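Shared workshop's recycling robot starts on its first desktop computers

The members of the Katerard shared workshop have spent most of the winter building a robot that can help strip old computers, and this month they finally let it loose (slowly, and with plenty of people hovering) on a proper desktop tower.

The project goes by the name of Urby, and it began the way a lot of things seem to begin at Katerard, with a pile of donated gear that had outgrown its shelf. Old office machines turn up at the roller door faster than anyone can pull them apart, and while the steel cases go to the scrap metal yard easily enough, the bits inside need sorting by hand. Somebody wondered aloud over a cuppa whether an arm could do the boring part, and by the following weekend there were drawings on the whiteboard.

What has come out of it is a bench-mounted arm with a black three-fingered gripper and a small camera at the wrist, so that whoever is at the controls can look straight down into the case. The arm was bought second-hand from Oltari, a packaging business that was upgrading its line, and the control software, which the group calls Qian, was written by members in the evenings. The build has taken 30 workshop nights so far, and two of those were lost entirely to a wiring fault that everyone would rather forget.

For now the robot is driven by a person, and the jobs are modest ones. The group wants it to learn its way around drive cages first, the coloured plastic latches being a good deal easier to pick out than anything on the motherboard, and then move on to unplugging cables.
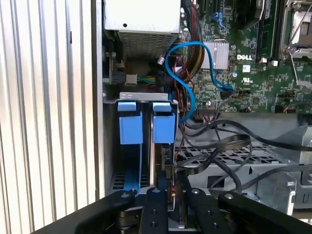

Cables are the part that has everyone a bit nervous. They flop about, they hide one another, and a tug in the wrong direction can take a connector with it -- something most of us have managed with our own two hands at one time or another. Softer fingertips are on the list, along with a better lamp for the bench and a foot pedal that stops everything at once.

The workshop will hold an open afternoon for Urby in August, starting at 4 pm, and neighbours are welcome to come along and have a turn at the controls. Dead desktops are welcome too, with or without their side panels, though the group asks that you leave monitors and printers at home -- there really is no more room on that shelf.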